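Robot Learning Lab, Unit 5: Learning from hand-held demonstrations
Course handout, March

Background

In Unit 4 you drove the arm directly and recorded joint angles. The method in this unit leaves the arm out of the recording. A person holds a gripper with a camera on it and does the task by hand. The policy is later trained on the camera view, the tool's motion and the opening between the fingers.

We follow the Mollier study, which compared the two ways of recording on table-setting tasks. The Amel set used here has 365 demonstrations, of which 119 were kept back for testing. All of them were made on household tables with ordinary tableware and mats.

What the policy sees

The fingers stay in view the whole time, low in the picture, one on each side. Background and table change from one recording to the next, but the fingers look much the same, and the network can read the opening from them. When the jaws are wide apart with only tabletop between them, as they are with the striped mat farther off, the correct label is "open, no object." Check this label first. In the Coste baseline, wrong open/closed labels caused more failed grasps than camera blur did.

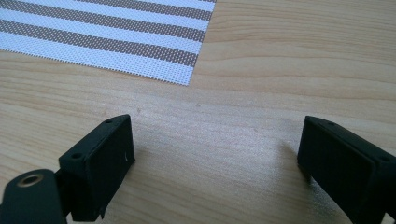
Main result

Policies trained on hand-held data did better on tables they had not seen before. On the training table the two methods came out even. The gap was largest for thin, flat items — mats and napkins — where the approach angle matters most.

One limit: a person can move faster than the Gorko arm can follow. Slow the recordings down by a factor of 2 before training, or the arm will lag behind its targets.

Before the lab

Read sections 2 and 5 of the study. Bring one page on how you would detect a wrong gripper label without watching every recording.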